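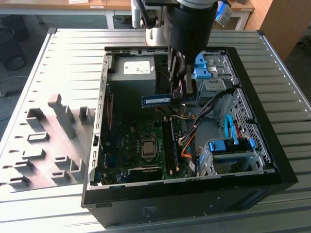
Re: Arnivcombe Street underpass, handrail heights and tactile strips

Replying to the list since two of these points affect the Custton drawings as well.

> On the handrails: the current drawings show a single rail at standard
> height on both sides of the ramp. Nallmont put in a double rail at the
> library ramp and we have had good comments from older residents and from
> parents with small children. Is there a reason we are not doing the same
> at Arnivcombe? Also, the tactile strip at the north end stops short of
> the curb. I assume this is a drafting error but would like it confirmed
> before the set goes out for pricing. Finally, has anyone looked at the
> resting points? The ramp is long for someone with a walker.

Handrails first. The single rail is a carryover from the 445 series drawings, which were prepared before the ramp was lengthened. The ramp at that time was short enough that a second rail was left as an option. I have no objection to the double rail. The lower rail needs its own brackets, as the posts in the present detail are too light to carry both. The Nallmont detail can be used as is, except at the return, where our wall is thicker and the bracket has to be longer. Please do not copy the Nallmont end cap. It leaves a square edge at hip height for anyone turning the corner, and the rail should return to the wall with a full bend.

Rail color is still open. The drawings say gray to match the wall. A person with low vision will have trouble finding a gray rail against gray concrete, more so under the lights in the underpass, which flatten everything. I would ask for a dark finish on the rail or a pale band painted on the wall behind it. The band is cheaper but has to be repainted.

Tactile strip. Not a drafting error, unfortunately. The strip was cut back to clear the access cover for the storm drain, which sits 2 feet in from the curb. There are 4 ways to deal with it:

1. Move the cover. Expensive, and the utility will want its own review.
2. Replace it with a recessed cover that takes paving inserts, and run the strip across the top. The inserts must go back in the right direction every time the cover is lifted.
3. Shift the crossing east so that the strip clears the cover. This changes the signal pole location.
4. Leave the gap.

I recommend the second. The fourth should come off the table: a warning strip that ends before the hazard is worse than none, as a cane user will read the end of the strip as the end of the warning. If the second is chosen, the maintenance sheet needs a line about insert direction, with a mark cut into the frame of the cover so that the crew does not have to find the sheet.

Resting points. The ramp has 5 landings, counting top and bottom. All are flat and meet the length requirement, but none has a seat. The middle landing is wide enough for a bench with armrests and still leaves clear width for two wheelchairs to pass. The others are not. A leaning rail could go on the second landing from the top – it takes up very little depth – though I would want a drainage check there first, because the low point of the slab is on that side.

On the bench itself, the Memon type used at the bus stops has no armrest at the open end. Anyone who needs to push up to stand will need one at both ends. Seat height should also be raised a little over the Memon standard. I will mark this on the sheet.

One item not in your message. The audible signal at the north crossing is set to drop in volume at night. The underpass mouth is noisy at all hours because of the fan, and from the bottom of the ramp the night setting cannot be heard. Custton has the same controller and the same fan, so whoever holds that set should check the volume table there too.

Revised sheets for the rail and the middle landing will go up in the usual folder in March. The strip has to wait for an answer from the utility on the recessed cover. Please hold the north end out of the pricing set until then.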